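Learning to keep less paper

24 August 2023

When I moved to this country I brought with me two suitcases, and one of them was almost half full of papers. School certificates, old contracts, letters from the bank, even the receipt for a bicycle which I sold long ago. My father taught me that a paper is a proof, and a person without proofs will have trouble. I believed him for many years.

In February I needed my rental contract and I could not find it. I searched for two evenings. It was inside a folder with the name "Kitchen", together with the manual of a rice cooker. After this I decided to make some order.

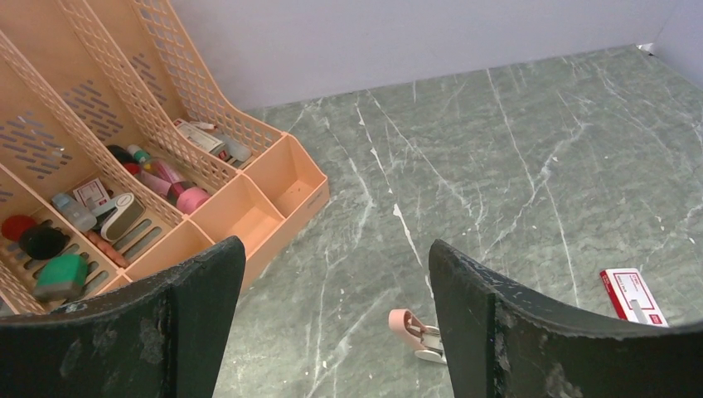 My friend Wahyudi Harahap has a simple system and I copied it. He keeps five folders only: home, health, money, work, and one for papers he does not understand yet. The last one is my favorite. Every month he opens it and tries to understand one paper. If it is still a mystery after a year, he calls the office that sent it.

I added a sixth folder for family letters, and he did not approve — he says letters are not documents. Maybe he is right, but my aunt writes beautifully and I do not want her next to the water bills.

The hardest was to throw things away. I gave myself 23 days and did a small pile each morning before work. Some mornings I only read old things and threw away nothing. I found a note from my first landlord, who wished me good luck with my English. That one I kept, in the letters folder.

The bicycle receipt is gone now. I have not told my father.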